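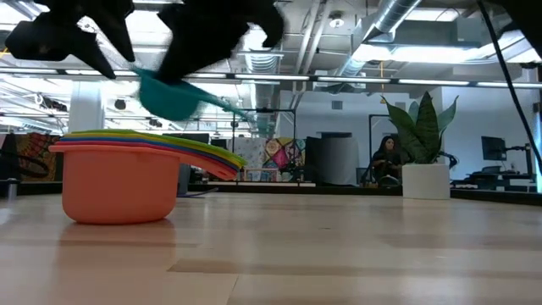 Just buy a scale and be done with it, came one reply to my last letter, no hello and no name at the bottom, and I have been arguing with it in my head ever since (usually while driving). I do own a scale! It's a flat gray Nuver that lives on top of the fridge and eats batteries. I used it all through February when I was trying to get my sandwich loaf to come out the same twice in a row, and it helped a lot, I'll give you that. But most of what I bake comes out of a recipe box that got started long before anyone in my family weighed anything, and those cards say cups. One says "a cup and a bit." One says "flour till right."

So this month I want to stick up for measuring by the cup, with a few rules I've picked up the hard way.

Flour is where everybody gets in trouble. If you push the cup down into the bag and haul it out full, you've packed it, and your biscuits are going to be little hockey pucks. Stir the bag first, spoon the flour in until it heaps over, then sweep the top off with the back of a knife. No tapping it on the counter! I tap without thinking and have to dump the whole thing back and start over. When I was feeling nerdy one evening I put a sifted, spooned cup of my regular flour on the Nuver and got 108 grams, then did a scooped one and quit writing things down, it was that much heavier. Same cup, same bag, five minutes apart.

Brown sugar goes the other way. Pack it until it holds its shape when you turn it out. Oats and chocolate chips I don't fuss over at all, and if a few extra chips fall in, well, they fall in.

The other thing is to stick with one set. Cups from two different sets can disagree with each other by more than you'd think, and it doesn't matter much as long as everything in the bowl was measured with the same ones, so the amounts stay in step. I ruined a lemon cake at the rental in Ventura by using their half cup and my own third. 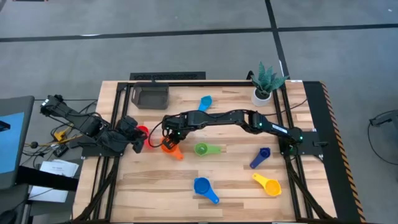 And sticking with one set goes double for baking powder and salt, where a small spoon that runs big will ruin your afternoon in a way an extra bit of flour never could. If your cornbread has started tasting like a nickel, check the spoon before you blame the recipe.

Where I do give in is bread for a crowd. For the Elier street supper I make a double batch of the potato rolls, and that takes 860 grams of flour, and I'm not going to stand there sweeping off cup after cup while the phone rings. I lose count by the fourth one every time. Out comes the scale, and I'll thank my grouchy reader for that much.

A few of you asked if I'd put the box recipes into grams. I've started! It's slow going, partly from my handwriting and partly from having to bake each one again to see if it's still itself (poor me). The oatmeal bread and the molasses cookies are finished and I'm happy with both. The coffee cake is fighting me. The weighed one came out dry two times running, and I suspect whoever wrote that card had a light hand with the flour, or a teacup she called a cup. I'm going to try it again with less flour and an extra spoonful of sour cream.

If you've got a card in your own box with a measurement you can't make sense of, send it along, smudges and all. I'd like to have a pile of them by 25th September so I can try a couple before the next letter. I already have "butter the size of an egg," and I'd love to know what size egg you all go with.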